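Racks and Plates: Table Gallery

Posted by Marina Xenos, March 3, 2023

This page collects pictures of the tableware and dish racks on the long butcher-block table. The subject is plates and where they go: which rack they stand in, how they lean, and what else ends up on the wood around them. It goes with the notes on the Stindetgate kitchen page, which cover the shelves and the drawer under the window.

There are two racks. The small one is wood, with upright pegs on a flat base. The larger one is black wire with slots for plates and enough room for a bowl. Both get used for the same set, which we bought in mixed colors from Galanis and have never tried to sort. I like a set where every plate is a different color. It makes it easy to say which one you mean.

Click any picture for the larger size.

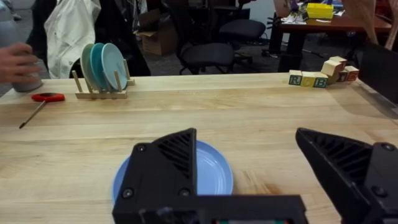

The wooden rack with three plates in it, pale green at the back, then teal, then light blue. Another light blue plate is lying flat on the table, and the alphabet blocks are over on the right.
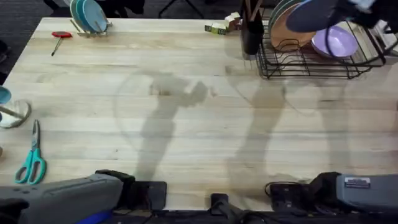 Both racks along the back of the table, with the small boxes and the black utensil holder between them. The lavender bowl is on its side in the wire rack and the navy plate is above it.

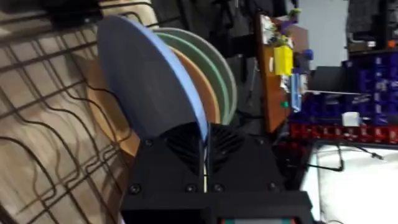
Blue, orange and mint green standing together in the wire rack.
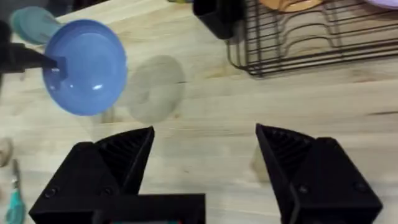 The blue bowl, held sideways over the table. The orange plate is upright in the wire rack, and the scissors with the teal handle are on the left.

A few notes on the racks, as people have asked.

The wire rack is a Moltard. The gaps between the wires are narrow, so a plate with a thick rim needs to go in straight or it catches. Load it from the back and work forward. If you start at the front you end up reaching over the plates you have already put in, and the rims knock together. Bowls go at one end, on their sides. Face up they hold water, and they also take the space of several plates.

The wooden rack is easier to load but does not hold as much. The pegs are far enough apart that plates lean on each other a little, and the rims overlap. I have not found that to be a problem with this set. With thinner plates I would leave an empty slot between each one. Wipe the base when you take the plates out and stand the rack on its side overnight. Once or twice a year it gets a coat of Prorard oil, the same one we use on the table. The next coat is planned for May.

The table itself was sanded with 400 grit before the last oiling and that was probably finer than it needed to be. The grain came up well but the surface is slippery, and cups slide on it if you put them down in a hurry. Next time I will stop at a coarser paper. There are knots and darker streaks in the planks that show more after oiling, and I have left those alone.

The wire rack has no tray of its own. We put a folded dish towel under it when the plates are coming straight from the sink - otherwise the water sits on the wood and leaves pale lines where the feet are. A shallow baking sheet does the same job if you have one that fits. For plates that are already dry, the rack can stand directly on the table.

Small tools and scissors tend to collect at the left end of the table, and they should go back in the drawer when you finish. The same goes for the blocks, which belong in the basket by the door.

The measurements for the wooden rack are on the Stindetgate page, with a sketch of the base and the peg spacing. If you are making one, cut the pegs a little long and trim them after the glue has set.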